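Notebook Home Entries Materials Suppliers Search

May, entry 6 – paste for the sample papers

Started at 8 in the morning, before the heating was on. I want to finish the question of the wheat paste this month, so I write everything down, also the mistakes.

Recipe as before: one part starch, 5 parts water, soaked overnight, cooked slowly and pushed two times through the sieve. I made 200 grams. The first half became too thick while I was answering the telephone, and I thinned it with cold water. It made small lumps and I had to sieve again.

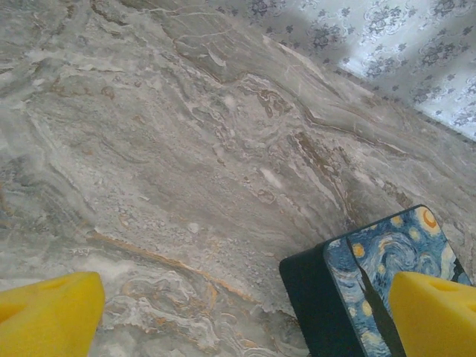
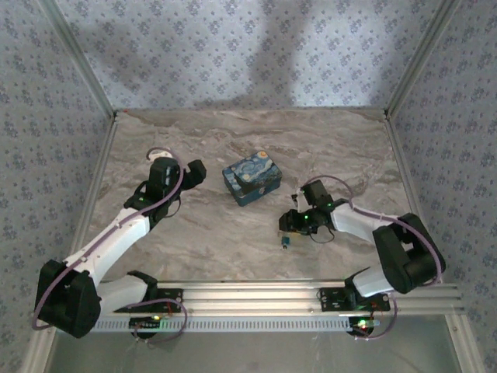
Tassanee thinks I cook it too short. In her opinion the paste should stay on low heat until it turns from white to a little glassy, and only then you count the minutes. She also wrote that thinning should be done after cooling, with a brush, a few drops each time. I will try her way with the next pot.

Tests of today, all on the Lindqvist lining paper:

Strip A, thick paste, one coat. Good hold at the edges, but the paper curled strongly and I could not slide it any more after a few seconds.

Strip B, thin paste, two coats with a rest of six minutes between. Much easier to move. The seam closed well. One bubble in the middle, my fault, I smoothed from the side and not from the center.

Strip C, the old Jadmont powder from the tin. It smells sour and I stopped the test. The tin goes out. Please, if somebody opens a new one, write the month on the lid.

The paper grows when it is wet, almost 2 mm over the width of a strip. I knew this, but I forgot it when I cut B, so the overlap is too wide. Next time I wet a spare piece first and measure it.

Brushes: the wide one loses hairs. Clifford asked to keep it for the size only, so I put a blue string on the handle.

To do: cook the second pot, repeat B with a longer rest, ask Dallari if the finer starch is still sold in small bags. Strips A and B stay under the felt until tomorrow – do not lift the weights.

Comments

Diane Dhillon
We have the same curl with thick paste. Dampening the back very lightly before the coat helped a lot.

Tariq Niazi
Which sieve do you use for the second pass? Mine is too coarse, I think.

Raymonde Hawthorne
I have one bag of the fine starch left and can bring you half.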